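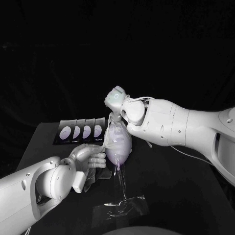

Figure 3. Two-arm handling of the inflated lavender bag at the neck, over a clear plastic strip. Packets at rear left.

4.3 Failure analysis: over-pinch at the neck

We report one fault class in detail since it stopped the July runs twice and is not covered by the usual success/fail score. Short version: the left and right fingers close on the same piece of neck, each controller reads the other hand as the object, and both squeeze harder. We call it over-pinch. No person was hurt and no hardware was lost apart from one finger tendon on the left hand, but the forces went past what we had told the safety board they could be, so it counts as a safety matter and we treat it as one.

Setup as in Section 3. Policy was the Kumsa checkpoint, trained on teleop demos from the Atthorpe site and then fine-tuned on our own table. Low level grip control is Prisico, stock gains. Task: take the neck, twist, tie or hold, seat the balloon on the stand, let go. 27 trials. 23 ended without a stop of any kind. Of the others, all went into over-pinch at the handover and were ended by the operator or by the watchdog, see below.

What it looks like in the logs. Left hand has the neck. Right comes in from above and closes. Thin film, almost no stiffness, so the contact reading stays under threshold and the right keeps closing until it meets something firm. The something firm is a left fingertip. Contact flag goes true. Grip check passes. Meanwhile the left sees a new load on its fingertip, takes it for the balloon slipping, and tightens. Right sees load rise, same rule, tightens. Neither is wrong by its own rule. The loop climbs until one of them saturates.

In the worst trial saturation took 13 control cycles. The watchdog was set to 5 seconds of sustained over-force, a number we had copied from a rigid-object task and never went back to. Far too slow for this. Tendon was already gone by then. The operator (second author) hit the stop before the watchdog did.

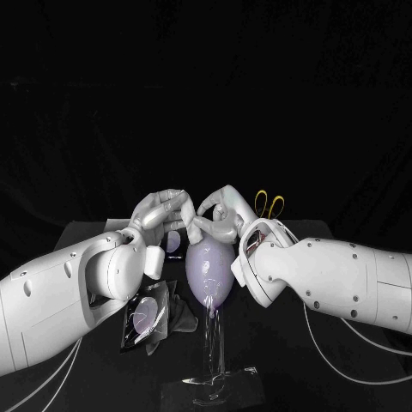

The geometry makes it worse. The neck is short once knotted and leaves very little room for two sets of fingers, so a tip-to-tip grasp is the normal case here and not some rare corner. We looked at whether a wider spacing between the hands would be enough. It helps, but the policy drifts back to the knot, probably becuase that is where nearly all the demos grab. Teleoperators feel nothing through the gloves but they do see the fingers touch, and they back off. The policy has the same view and did not learn to back off. Too few examples of it, we think. Not tested.

Things we ruled out. Calibration: checked before and after, hand-to-hand offset within spec. Cable drag on the wrists: replayed the same trajectories with no balloon, force traces flat. Film thickness: swapped to balloons from another pack, same result. Latency between the two arm controllers is real but small next to the climb, and the fault shows up in replay with latency set to zero.

Fixes, in the order we tried them:

Lower the force cap on both hands. Stops the damage. Also drops balloons, the grip on a twisted neck needs more force than we guessed.

Shared contact state. Each hand publishes its fingertip poses, and a contact within a small margin of the other hand's fingertip is labelled as self-contact and left out of the slip rule. This is the one we kept. Usov et al. style collision masks would do the same job but they run at planner rate and the climb is over before the planner sees it.

Leader/follower grip. Only one hand at a time is allowed to tighten. Simple, works, but the handover gets slow and Tetteh Ametepe found that the follower sometimes let go early when the leader role switched. Parked for now.

With shared contact state on and the watchdog shortened we have not seen over-pinch again, however the rerun was small and used the same table and the same balloon type, so we dont claim it is solved. Operator rule stays in place: one hand on the stop for the whole handover, no reaching in to free a balloon until both arms are powered down. Seon-mi Yeon wrote the rule after the tendon failure and it's included in the supplement with the stop logs.

One limit on all of this. We only found the loop by reading fingertip forces by hand.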